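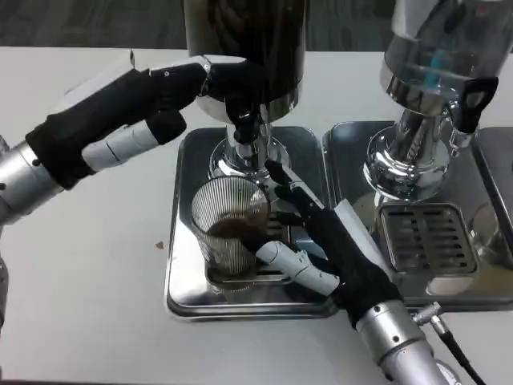

Should a robot that serves food or drink have its gloves changed on a schedule, or only when they look dirty?

Set a schedule, and treat looking dirty as an extra reason to change them. Fabric holds on to oils and sugars long before you notice a mark, so choose a fixed interval, write it on the station sheet and stick to it. Keep a spare pair in a closed bag close by.

Thank you, that was my main worry and I should have said more. We are a small group putting together house rules for a drinks counter at Voyle, opening in August, and we have 11 pages so far, most of them about stopping distances and hardly a word on hygiene! Would any of you kind people share what you do about crumbs, trays and grounds? I'd be ever so grateful.

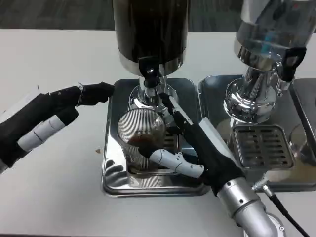 Posted by Serkar351 on May 27, 2023
Helpful to 2 readers

Lovely to see someone thinking of this before opening. Our own rule, after a good deal of friendly arguing, is that coffee grounds count as spillage wherever they land outside a cup, a hopper or a bin, and that includes one little crumb on the white tabletop. It sounds fussy, I know, but once you let a crumb go it becomes hard to say when the table does need wiping. We stop the arms first, wait for them to be still, and only then does a person reach in with a cloth. Drip trays and their grates come out and get washed separately, as old coffee loves to hide in the slots. The other thing I'd put in writing is cables. If you have one hanging near a wrist, wipe it when you wipe the table, and check it can't trail through a tray when the arm moves.

Boler_tea

just wipe it down at closing, we do and its fine

Irkon Annie

I'd gently disagree with the last post, closing time is a long way off on a busy day. We go by servings as well as hours, with a proper strip-down every 3000 and the small cleans in between (they're soon done once you have the knack). Do write down who is allowed to restart the arms afterwards, too. Good luck with the counter!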